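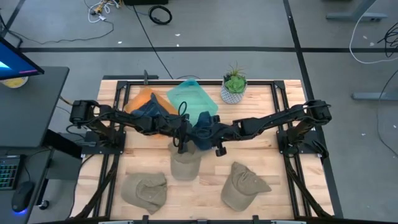 May
By Didier Renaud

The finish on a wooden worktop is usually specified last, often from a color chip the size of a playing card. By that point the wood has been chosen, the lighting plan is fixed and the budget is mostly gone. The finish then decides how the top will look under that lighting and how much work it will take to keep it that way.

Sheen is the property most often misunderstood. It is measured with a gloss meter, which sends a beam at the surface at a fixed angle and records how much comes back at the mirror angle. The common angle for furniture is 60 degrees. A reading below ten is sold as matte by most suppliers, and anything up to the mid-thirties may be sold as satin. The words are not regulated. Two cans marked satin can differ by a factor of two, and the same can will read differently on maple and on oak.

The wood matters as much as the can. Oak and ash have open pores that break up reflected light even under a fairly glossy film. Maple, birch and beech are closed-grained, and a film laid over them dries nearly flat. Sanding works in the same direction. A top taken to 220 grit before coating reflects more evenly than one stopped at 120, and the difference survives three coats of most products.

Hoarau, a joinery shop that supplies benches to schools and small workshops, keeps a sample wall for this reason. Each board is finished in strips, from raw wood through oil, hardwax oil, waterborne polyurethane and conversion varnish, and customers are asked to look at it from a seated position as well as standing. The shop's lamps are set at 4000 K, close to what most of its customers have at work. At that color temperature an oiled top looks yellower than it does in a showroom with daylight, and a waterborne film looks nearly gray on some ash.

Moisture is the second item on the shop's sheet. Stock comes in from the Jekgate mill at 7 percent moisture content and is held for two weeks before glue-up. A top made from wetter stock will shrink after delivery, and the first sign is a faint ridge at each glue line. The ridges are hard to feel at first. They show up as a ripple in the reflection, which is why a slightly glossy finish is a poor choice over stock of uncertain history. Matte hides it for longer.

Film finishes and penetrating finishes fail in different ways. A film holds up well until it is cut or chipped, then lets water in at the damaged spot and lifts around it. Repair means sanding back a whole section, and the new area rarely matches. Penetrating oil wears thin gradually, mostly along the front edge where forearms rest. It can be renewed in an evening with a pad and a cloth. The cost is frequency: a bench in daily use may need a coat twice a year, and many owners do not keep up.
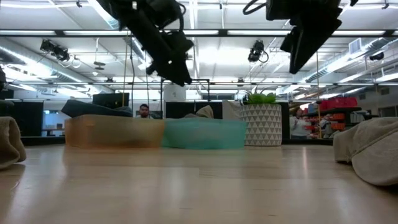
Glare is where finish and lighting have to be considered together. A general task level of 500 lux is a common target for bench work, and it is easy to reach with linear fixtures mounted in rows. The fixtures then appear in the top. How much of a nuisance this is depends on where the worker stands, how far the fixtures hang from the surface and how wide the reflection spreads. On the pale tabletop shown here the overhead lights come back as soft vertical streaks, and the grain stays faint but readable, along with the small dark flecks in the wood. A higher gloss would pull streaks like these into hard bright bars. Turning a bench a quarter turn relative to the fixtures is often enough to move the worst of it out of the sight line, and costs less than refinishing.

The Fundedance building, a former print works let out as shared workshops, took this approach last year. The tenants had complained of eye strain in the afternoon, and the first proposal was to replace the lamps. A lighting survey found the average level acceptable. The ratio between the bench surface and its reflected highlights was the problem. Hoarau rotated the benches in the north room, abraded the tops with a gray nonwoven pad and recoated them in Tuteck matte oil. The bill for materials and labor came to $3,735. New fixtures had been quoted at roughly double that.

Abrading alone would have lowered the sheen, but only for a time. A worktop is polished by use. Sleeves, paper and cleaning cloths all burnish the surface, and a matte film can gain several gloss units in a year at the spots used most. The change is greatest with finishes that get their flatness from silica particles near the surface, as these wear away first. Oil finishes burnish too, but the next maintenance coat resets them.

Cleaning products account for much of the rest. Ammonia-based sprays soften some waterborne films, and any cleaner containing silicone leaves a residue that will cause the next coat to crater. A damp cloth and a mild soap are enough for most tops. Standing water should be wiped up within the hour, especially near end grain, which takes it in far faster than the face does - end grain should also get at least one extra coat when the top is made.

For anyone writing a specification, a gloss figure with a tolerance is more useful than a word. The angle of measurement should be given with it, and a sample should be requested on the same species, sanded to the same grit, and viewed under the lamps that will be used on site.

Last updated: May
Contact the editors | Copyright, all rights reserved | Back to top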